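The Long Way Round to a Clean Sheet

I started ironing again in March, and I blame the cottage.

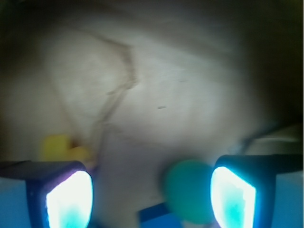

We'd rented a place in Hustow for a week, the sort with a boot rack and a visitors' book full of people being nice about the view, and the bed had proper ironed cotton sheets on it. I got in the first night and lay there like a letter in an envelope. Cool, flat, a little bit stiff. I hadn't slept in an ironed sheet since I was about nine and staying at my gran's, and I'd forgotten it was even a thing you could have.

So of course I came home and looked at my own bedding with fresh eyes, and it was a sorry sight. I'm a tumble-dry-and-fling person, or I was. Sheets came out of the machine in a hot knot, got shaken once and went straight back on the bed with all their creases baked in. The fitted ones I rolled into a ball and pushed to the back of the airing cupboard, where they stayed until somebody was sick or somebody's mother came to stay.

I dug out the ironing board (behind the Christmas tree, legs stuck) and had a go at a double flat sheet at half past eight in the evening. By ten I had ironed it twice, because every bit I'd finished slid off the far side and crumpled on the carpet while I did the next bit. I also found out that our iron, which has done nothing but hems and name tapes for years, spits brown water if you ask it for steam. Back in the wash it all went.

The trouble is that bedding is enormous and homes are not. My gran did hers with my grandad on the other end. They'd stand in the back garden with a corner in each fist and lean away from each other until the cotton snapped, then walk in, meet in the middle, swap corners and go again. They didn't talk while they did it. I used to run underneath and get told off. By the time that sheet reached the iron it was already half done, and she only had to press the top third, the bit that turns down, as that was all anyone would see. The rest she called "the dark side" and left alone.

I wish I'd remembered that before the evening of the brown water!

After that I got a bit obsessed, I admit. I rang up the laundry that does the cottage's linen, Fulema, which sits on a trading estate behind a tile shop, and asked if I could come and have a nose. They said yes as long as I tied my hair back. What a place. It was warm and loud and smelled of hot cotton, a bit like toast, and in the middle of it was a roller iron as wide as my kitchen. Two women fed sheets in at the front without seeming to look at them, chatting about a christening cake. On a busy changeover day in summer they put 3000 pieces through, counting pillowcases. I do four pillowcases a fortnight and feel I deserve a sit-down.

They let me feed one in. I got it crooked and it came out the other end with a pleat pressed across it, sharp as a trouser leg, and it had to go round again. They were very kind about it. One of them told me the damp is what matters: you want the sheet wet enough that it feels cold on your wrist, but not so wet that it drips. Bone dry cotton won't take a press at all, you're just warming it up. All those years of blasting things in the dryer until they crackled, and I'd been setting the creases in myself.

I asked what wore sheets out fastest and expected to hear about washing. Toenails, they said, both together. Toenails and fake tan, and then people drying their hair dye on the pillowcases. They send a bag of rags to the garage next door every week.

Then there's the question of the cotton itself, and I've gone right down that hole as well. I'd always believed a bigger thread count meant a better sheet. I once bought a set in a sale, 877 on the label, and thought I was practically royalty. It was like sleeping in a raincoat. High numbers like that often come from twisting thin threads together and counting every strand, so you end up with something heavy that doesn't let any air through. The sheets at the cottage were plain percale, and when I asked what the count was, the answer was that they'd never looked. They buy on feel and weight and whether the hem is stitched straight.

I went to Sharifi after that, the fabric shop by the station with the bolts stood up in dustbins, and stood about rubbing corners between my finger and thumb until I was asked if I needed help. I bought enough plain white to make one sheet myself, a flat double, hemmed all round with a deep turn at the top. The sewing was easy, just long. My machine lives on the kitchen table and the sheet lived on the kitchen floor, and the cat lived on the sheet, so it needed a wash before it had ever been slept in.

Was it cheaper? No! The cloth came to £79, and Clolura will sell you a pair of decent ready-made ones for less, with the pillowcases. I did look at their posh range too, the one with the corded edge, and put it back when I saw £148 on the ticket. But mine has a hem I like, and I made it six inches longer than the shop ones so it stays tucked in at the bottom when my other half does his nightly impression of a man falling off a cliff.

Here's how it goes in our house now. Sheets come out of the machine and straight on to the line if it's dry, or over the banister if it isn't. I get them while they're still cold to the touch. We do the snap, the two of us, on the landing, as we haven't got the garden for it, and one of us always ends up with a heel on the top stair. Then I fold it in four and press the outside faces, turn it inside out and do the others. With the radio on it takes me one episode of a play. The fitted sheet gets nothing. I've made my peace with the fitted sheet. It goes in the cupboard folded into a sort of lumpy cushion, and once it's on the mattress it's pulled tight anyway.

My daughter thinks this is the saddest hobby she has ever heard of, and said so to her friends in front of me. She has also started asking whether it's sheet day. Last month she came down in the morning and wanted to know why her bed was "crunchy", and whether it could be crunchy again next time, so I've been doing hers as well, the top third and the pillowcases. The dark side she can manage for herself when she's got her own ironing board.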